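洗衣房里的时间

从外婆的河埠头，到斯库姆港（Skumport）的地下室

我这辈子第一次认真闻一块肥皂，是在外婆家的后门口。那是一块切得歪歪扭扭的黄肥皂，搁在半片瓦上，被太阳晒出了裂纹，裂纹里嵌着一点一点的灰。外婆不许我碰它，说小孩子的手碰了肥皂就要去揉眼睛，揉了眼睛就要哭，哭了她就得放下手里的衣裳来哄，一上午的太阳就白白浪费了。她讲话总是这样，一环扣着一环，最后总要绕回到太阳身上去。

那时候洗衣裳是要看天的。头一天傍晚，她站在院子里往西边看，看云，看燕子，也看隔壁人家有没有把竹竿擦出来。隔壁的竹竿要是擦好了，她就放了心，回屋把被里拆下来，泡在木盆里，撒一把碱。要是隔壁没有动静，她便犹豫，进进出出好几趟，嘴里念叨着，再等一天，再等一天吧。我后来住过不少地方，见过各式各样的天气预报，手机里的、电视上的、电梯间小屏幕里滚动的，没有哪一种比隔壁那根竹竿更叫人信服。

我写这篇东西，起因是编辑部的一次闲谈。大家说起各自搬家时最舍不得丢的旧物，有人说是砧板，有人说是一把断了一根骨的伞，轮到我，我说是一只装木夹子的布袋。说完自己也愣了一下。那只布袋跟着我搬了八次家，里面的夹子早就换过好几茬，弹簧锈了的扔掉，又补进新的，颜色深深浅浅。可是布袋还是那只布袋，是外婆用一条旧裤腿缝的，袋口穿着一截鞋带。编辑听完说，那你就写写洗衣服吧。我说洗衣服有什么好写的，她说你刚才已经讲了一刻钟了。

于是我就写了，而且打算慢慢地写，读者若是正在等一桶衣服脱水，大概刚好。

先说河埠头。我们那里的河埠头是青石铺的，一级一级伸到水里去，最下面那一级长年浸着，踩上去滑得很。早上的位置是有讲究的，上游归洗菜淘米的，下游归洗衣裳的，刷马桶的要走到桥洞那一头去。没有谁贴过告示，可是新嫁过来的媳妇住上几天也就都明白了。有一回，一个外头来借住的亲戚不懂规矩，端着一盆袜子蹲到了上游，一河埠的人都不作声，只是捣衣的棒槌响得比平时重些。她听了一会儿，自己端起盆挪了下去，棒槌声便又轻了。我小时候觉得这件事好笑，大了以后回想，倒觉得那是我见过的最客气的一场批评。

捣衣的声音是有回音的。一棒下去，对岸的墙上隔一会儿才还你一声，所以坐在家里也听得出外婆洗到了哪一件。洗被里的声音闷而长，洗我的小褂子，就只有轻轻的几下，因为小褂子上有扣子，不能使劲。扣子在那时候是金贵东西，掉了一颗，她能沿着石缝找到中午。

后来家家装了自来水，河埠头就冷清了。再后来有了洗衣机。我们家的第一台是双缸的，一边洗，一边甩，中间要有人把衣服湿淋淋地捞过去。甩干的时候，机器会自己在地上走路，从墙角走到门口，外婆便坐到它盖子上去压着它，手里还剥着毛豆。她对这台机器的态度一直很矛盾，逢人就夸，说省了多少力气，背过身去又把领口和袖口拿出来，在搓板上重新搓一遍。我母亲说，那您还用它干什么呢？外婆说，它洗它的，我洗我的。

我是到了很晚才懂得这句话的好处的。一户人家里有许多事情，都可以这样并排放着，谁也不去取消谁。

离家读书以后，我在斯库姆港住过几年。那是一座风很大的海港小城，冬天长，房子都挨得紧紧的，我租住的那栋老楼没有地方给各家各户装洗衣机，全楼的人共用地下室里的一间洗衣房。下楼梯要低头，门上挂着一块木板，木板上钻了一排排小孔，每户一枚铜牌，想在哪个钟点洗，就把铜牌挂到哪个孔上。我搬进去的那天，房东把铜牌交给我，神情郑重得很，好像那才是钥匙，而开门的那把不过是附带的。

我很快就领教了铜牌的厉害。头一个月，我挂的是傍晚，因为傍晚好像总空着。连挂了几回，开始有人在楼梯上冲我欲言又止地笑。到底还是楼上的一位老太太把我叫住，请我喝了一杯煮得极苦的咖啡，绕了好大一个圈子，从她年轻时候的天气说起，说到她已故的丈夫，再说到她丈夫下船以后的工作服，最后才讲明白，傍晚那个钟点历来是留给从码头下工回来的人的，他们身上有鱼腥味，不能等。木板上没有写，可是大家都让着。你看，又是一个河埠头。隔着那么远的海，人们蹲在不同的水边，讲究起来竟是一样的。

我连忙把铜牌挪到了清早。清早的洗衣房是另一个世界，管道里的水声咕噜咕噜的，墙面返潮，有一股石灰和皂粉混在一起的味道。来得早的多半是有孩子的人家。孩子没处放，只好一道带下来，衣服在桶里转，孩子就在旁边转。他们把洗衣房当作自己的地盘，脸盆是船，晾架是山洞，夹子能夹成一条很长的龙。有带积木来的，有带图画书来的，最常见的还是过家家的那一套，软软的小菜小果子往篮子里一倒，就地开张。大人在一边叠毛巾，时不时要被请去尝一口什么，尝了还得说咸淡。
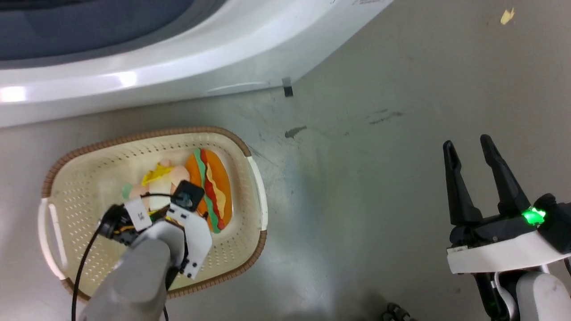
Takumi Nakajima说，他最怀念的恰恰是那段干等的时间，“你不能走，走了就要挨下一家的埋怨，可是你留在那里又没有什么可做，于是只好跟人说话。我的半口本地话，都是在等甩干的时候学的，所以直到今天，我说起袜子、领子、褪色、缩水这些词，比说什么都流利，去银行办事反倒结结巴巴。”

我和他通信的时候，把这段话念给家里人听，大家都笑。我也想起自己学来的那些词。在斯库姆港，他们管晾在外头被风吹硬了的床单叫一个很特别的名字，直译过来是“站着的床单”。冬天里收衣服，确实是要把它们一件件搬进屋的，裤子像两块板，衬衫张着手臂，靠在走廊的墙上，要过好一阵才肯慢慢坐下来。楼里有个爱开玩笑的邻居，每逢这时就在走廊里跟裤子们一一道晚安。

说到风，不能不说晾晒。我一直觉得洗衣服这件事里，洗只占一半，另一半在晾。洗是把人关在屋里的，晾是把人放出来。外婆晾衣服有她的次序，竹竿从袖子里穿过去，先长后短，颜色深的在背阴那头，贴身的小件要晾在大件的里侧，从路上看不见。抖衣服也要抖得响，啪的一声，水珠飞出去，褶子就开了一多半。我学了很久也抖不出那个声音，总是软绵绵的。她说你胳膊里没有劲，又说读书人嘛，也罢了。

斯库姆港的人抖床单要两个人。院子里拉着绳子，一个人捏一头，往后退几步，绷直了，一起往下一送，床单中间鼓起一个大包，又落下去。叠的时候也一样，两个人走近，把边对上，手碰手，再退开，再走近，像在跳一支很老的舞。我有几回是跟完全不认识的人一起叠的，叠完了，各自点一点头，抱着东西走掉。也有叠着叠着就叠出交情来的。我那几年最好的一个朋友，就是这么认识的，当时她一个人在风里跟一床被套搏斗，被套把她整个儿罩住了，我只听见里面有人用很文雅的语调在骂街。

今年四月，我又回去了一趟。老楼还在，外墙重新刷过，地下室的那块木板却已经收起来了，如今预约用的是手机。我站在楼梯口，心里有一点说不出的失落，转念又觉得自己没有道理，住在这里的人要的是干净衣服，又不是我的回忆。何况年轻的住户告诉我，傍晚的那个钟点，现在仍然没有什么人去占。码头早就不像从前那样忙了，楼里也不再有带着鱼腥味下工的人，可是大家点开手机，看到那一格空着，手指头还是会往旁边挪一挪。我问为什么，那年轻人想了想，说搬进来的时候有人跟她讲过的，具体缘由她忘了。

从老楼出来，沿着坡往下走，过了鱼市，就是权氏洗衣店。招牌上写的是Kwon，字体圆圆的，可店里的主人姓徐，叫Woo-jin Seo。我问起招牌，他说店是从权家手里接下来的，接的时候也想过换，可是老主顾们都说“拿到Kwon去洗”，说惯了，换了名字反而要重新解释一遍，就留着了。“衣服认得这个名字，”他一边说一边把一件大衣的肩膀抚平，“我姓什么，衣服不在乎。”

他在这条街上做了三十年。我去的那个下午没有什么客人，他便由着我坐在柜台里边的高凳上看他熨衬衫。熨衬衫这件事，看别人做是很享受的，自己做就未必。他先熨领子的反面，再翻过来熨正面，从领尖往中间推，说是往外推的话，布会跑到尖上去，起一个小泡。然后是过肩，然后是袖口，袖身，最后才到前襟和后背，大块的地方留到最后，免得翻来翻去又压出褶子来。蒸汽噗地升起来，他的眼镜就白了，他也不擦，等它自己退下去，手里的活一点不停。

我问他，做这一行，看多了别人的衣服，会不会也就看多了别人的事。他笑，说口袋里的东西是要还的，看见的东西是要忘的。不过他还是给我讲了一桩。有位老先生，每到换季就送来同一件女式外套，浅驼色，从来没有穿过的样子，只是在柜子里放久了，有一点樟脑味。他照样收，照样洗，照样熨好套上纸袋。这样送了许多季，有一年老先生没有来，外套就一直挂在后面。又过了一阵，来了个姑娘，拿着那张取衣的单子，说是祖父留给她的。她当场就把外套穿上了，袖子略长，他替她往里折了一折，用手针缭了几针，没有收钱。讲完了，他把熨斗立起来，说，你看，刚说过要忘的。

他去渍用的东西摆在窗台上，瓶瓶罐罐，多数没有标签，是他自己调的。有一管Citon去渍膏，挤得扁扁的，尾巴卷得很紧，他说这个对付果汁还行，对付油就差一些，油还得靠耐心。红酒怎么办？别慌，先用干布吸，不要擦，一擦就擦进去了。血呢？凉水，千万不要用热的。墨水呢？他沉吟半天，说墨水嘛，有时候就让它去吧，改成一件在家里穿的衣服。我很喜欢他这个答案。我们总以为手艺到了家的人样样都能救回来，可他救不回来的时候也不懊恼，只是替那件衣服另外找了一个去处。

说到皂粉，我还得替Fluden讲几句话。这家小皂厂在港口北边，厂房是红砖的，我住在那里的时候，一刮北风，半座城都是它的气味，有点像杏仁，又有点像下过雨的旧报纸。当地人分成两派，一派说这是家的味道，出海回来老远闻见了就要掉眼泪，另一派说这味道钻进面包里去了，吃什么都像在吃肥皂。我属于前一派，可也承认面包的事是真的。厂里后来改了配方，香味淡了许多，先前抱怨得最凶的那些人，反而写信去问是不是偷工减料。这回我在杂货店里买了一盒，行李箱里塞得满满的，压在毛衣底下带回来，打开箱子的时候，一屋子都是二十几岁的我自己。

盒子背面印着用量，字很小，分软水和硬水。斯库姆港的水是硬的，烧水壶里一层白壳，毛巾洗久了像砂纸。我初到的时候不懂，嫌毛巾硬，就一个劲地加皂粉，越加越硬，到后来擦脸都得咬着牙。还是苦咖啡老太太教我的，少放一点粉，最后那遍清水里倒一小杯白醋。我怕有味道，她说干了就没了。果然没了。这个法子我一直用到现在，住在软水的地方也照用，已经谈不上什么道理，就是手到了那一步自己会去拿醋瓶。

人到中年，我终于在自己家里有了一台不会走路的洗衣机。它很安静，洗完了还会唱一小段曲子，头一回听见，我以为是楼下哪家的孩子在练琴。说明书厚得像小说，程序多得数不过来，我真正用的不过是两种，一种快的，一种慢的。我先生倒是把说明书从头读到了尾，有一阵子很热衷于向来客讲解什么叫“轻柔浸泡”，客人们都十分有礼貌。

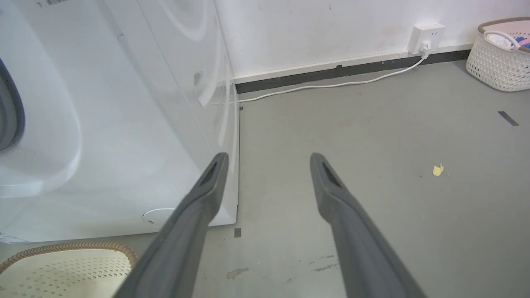

洗衣机旁的灰色地面。

有了自己的机器，什么时候想洗就什么时候洗，半夜也行，下雨也行。按说该是彻底自由了，可是我发现，衣服反而越积越多。从前铜牌挂在那里，到了钟点，天上下刀子也得抱着盆下去，如今没有那个钟点，一桶衣服能从早上惦记到晚上，洗好了忘在里面，隔天闻闻不对，再洗一遍。我把这个苦恼跟朋友们说了，收到许多同情，也收到许多办法。有人给每个家里人指定了一天。有人把洗衣服和一档喜欢的广播节目绑在一起，节目开始就开机器，节目结束就去晾。还有一位，跟邻居约好了，谁家先晾出来，就在阳台上敲一敲栏杆。我听到这个，心里一动，那不就是隔壁的竹竿吗。

我自己采用的是最笨的一种，把外婆的布袋挂在了厨房门把手上。每回去倒水，手背都要碰到它，夹子在里面哗啦一响，我就想起来了。

还有叠衣服。我要老实说，我不爱叠衣服，洗和晾我都愿意，一到叠就想逃。家里那把靠窗的椅子，多年来没有坐过人，一直替我抱着一堆晒干了的东西。每个人从上面抽走自己要穿的，像从书架上抽书，抽着抽着，也就没有了。先生起初看不过去，后来给这把椅子起了个名字，叫“中转站”。女儿小的时候写作文，题目是我的家，里面有一句，我家有客厅、厨房、卧室和中转站。老师在旁边画了个问号，我至今留着那本作文簿。

可是有一回，我是认认真真叠过的。外婆走了以后，我和母亲一起收拾她的衣橱。她的衣服不多，都洗得很薄了，领口翻过面，肘弯的地方补了又补，针脚细得要对着光才看得见。我们俩坐在床沿上，一件一件地叠，叠得比商店里的还齐整。谁也没怎么说话。叠到那件我认得的蓝布罩衫，母亲忽然站起来，抖了一下，啪的一声，又脆又响，跟当年河边院子里的一模一样。我吓了一跳，我从来不知道她也会。她自己好像也有点意外，看了看手里的衣服，又看了看自己的手，然后坐下来，接着叠袖子。

这个声音我后来练了很久。诀窍在手腕，胳膊要松，要在衣服落到最低的那一刻往上提一点点。十回里头大概能成个一两回，湿牛仔裤就别想了，要拿枕套来练，枕套最肯配合。女儿看我在阳台上一遍一遍地抖枕套，问我在干什么，我说在学你太外婆。她便也拿了一只去抖，第一下就响了。她胳膊里有劲，她是打排球的。

写到这里，本来可以收了，不过还有几件零碎事情，舍不得不说。

一件是关于晾衣绳。斯库姆港的老楼院子里，绳子是各家公用的，却有一小段谁都不往上挂，靠着苹果树的那一头。我问过，有说是鸟粪多的，有说是那段绳子松的，还有说是从前某某太太专用，她搬走以后大家不好意思占。我这回去看，苹果树长得很高了，那段绳子也换过了新的，上头挂着一排小孩的泳衣，花花绿绿的，滴着水。我站着看了好一会儿，觉得挺好。

另一件是关于棉被。有好几位朋友问我，被子到底是晒的时候拍好，还是收的时候拍好。外婆是收的时候拍，用一根藤拍，拍得尘土在夕阳里飞。Woo-jin Seo说羽绒的不能使劲拍，会断，棉花的随便。我问他老家那边怎么晒被子，他说他母亲总是把被子晒在酱缸旁边，所以他小时候盖的被子有一点大酱的香味，他后来做了这么多年洗衣的营生，什么气味都能去掉，唯独这个气味想要却再也做不出来。他还试过，有一年真的在后院里放了一口小缸。邻居来敲门了，问是不是下水道坏了。

再有就是袜子。袜子总是少一只，这件事全世界都一样，我在权氏的柜台底下见过一只铁皮饼干桶，里面满满的，都是无主的单只。他每年把它们倒出来摊在柜台上一回，让街坊来认。认领的日子定在夏天快完的时候，今年是8月30日，据说场面很热闹，有带了家里剩下那只来比对的，有什么也没丢、专门来看热闹的，还有小孩子挑两只不一样的，当场穿在脚上走了。Woo-jin Seo写信来告诉我，说里面有一只灰色羊毛的，袜跟上打了个红补丁，织法看着不像当地的，问会不会是我当年落在老楼、辗转到了他那里的。

我去翻了抽屉。我那一双灰的，补丁是蓝的。可是我回信的时候说，请您先替我留着吧，下回我来，再仔细看看。

顺便把白醋的用量抄在后面，前阵子有几位朋友来问过。一桶毛巾，放一小杯，最后一遍清水的时候倒，深色的也可以，丝的不要。醋就用厨房里最便宜的那种白的，别拿陈醋，我先生拿过一回，那条浴巾后来给猫垫窝了。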